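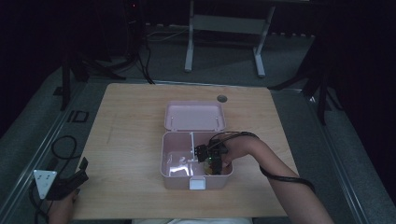 A pink lunch box with a hinged lid and a divided base.

Buy the Box With the Walls Already In It

Opinion, by Nélida Bravo
28 Nov 2021

The school my daughter goes to sent a letter home in August asking families to stop packing lunches in disposable bags. I had no quarrel with it. The letter went on to recommend a stackable lunch system made up of separate small containers, each with its own lid, all of which fit inside a larger container with a lid of its own. I bought one. By the second month of school we had the large container, one of the small ones, and three lids that fit neither.

My argument is that the plain divided lunch box, the kind with a lid on a hinge and fixed walls inside, is still the best thing to put a child's lunch in, and that most of what has been sold as an improvement on it is worse. I don't think this is nostalgia. I never had one as a child. I carried sandwiches in a bread bag.

Start with the hinge. A lid that is attached to its box can't be left on a bench in the cafeteria. It can't go to the bottom of the dishwasher rack and soften against the heating element while the rest of the box stays on top. When it is open it lies behind the food and takes up a place on the table, and a child with a narrow seat may find that annoying. I grant that. The hinge is also the first part to break on a cheap box. But a box with a broken hinge is a box with a loose lid, and that is how the expensive systems come out of the package.

Then the walls. The fashion now is for dividers that lift out, or silicone cups that can be moved around, so that the box can be arranged differently every day. I understand the appeal in the store. At home, at ten to seven in the morning, I don't want to arrange anything. I want to know that the sandwich goes on one side and the fruit goes on the other. A fixed divider makes that decision once. It also stays where it is when the box is carried sideways in a backpack, and every box I have ever sent to school has been carried sideways in a backpack.

Fidel Ojeda, who cooked for the elementary school in Illitora before he retired, disagrees with me on this. He thinks compartments have made children fussier. In his view a child who never sees the carrot touch the rice will come to believe the carrot must not touch the rice, and he blames the boxes for the number of plates that came back to his kitchen with the food pushed into separate heaps. He may be right about some children. My own was pushing food into heaps before she owned a box. I would add that wet fruit against bread is unpleasant at any age, and that a wall between the two is a reasonable thing to want.

The number of compartments does matter. Two or three is enough. I have seen boxes with seven, and they turn packing a lunch into filling an order. The smallest spaces hold a few raisins each. A parent who buys a box like that will either spend too long on it or leave half of it empty, and an empty compartment has a way of making an adequate lunch look like a poor one. I think a good deal of the pressure parents feel over lunches comes from containers with too many holes to fill.

The latch is the part I would ask people to check in the store, and I rarely see anyone do it. Open and close it several times with one hand. If you need both thumbs, a six-year-old will need a teacher. A single latch at the front, in the middle, is easier for small hands than a clip on each of four sides. Four clips do seal better. They are meant for soup, and most children aren't carrying soup. For the ones who are, a thermos is the right tool.

Cleaning is where the divided box loses some ground. Food collects where the wall meets the floor of the compartment, and a sponge with square corners doesn't get into it. I use an old bottle brush. Anyone who wants a container with no corners should buy a bowl. The rounded outer corners on most of these boxes help a little, and so does rinsing the thing the same afternoon, a rule we keep perhaps three days out of five.

Price is the last point. The stacking set from the letter cost 70 at the Sepúlveda store on the main road. A divided plastic box in the same aisle was a small fraction of that, and the color choices were pink and a sort of gray. I am aware that plastic is still plastic, and that the school's letter was written with waste in mind. A box used every school day for years is a better answer to waste than a set with matching parts that is useless once they stop matching. Steel boxes exist and some are very good. They are heavier, and they dent, and the ones I looked at had loose lids.

The school has said it will send a revised list before the next year starts. I have written to ask that the plain box be put on it.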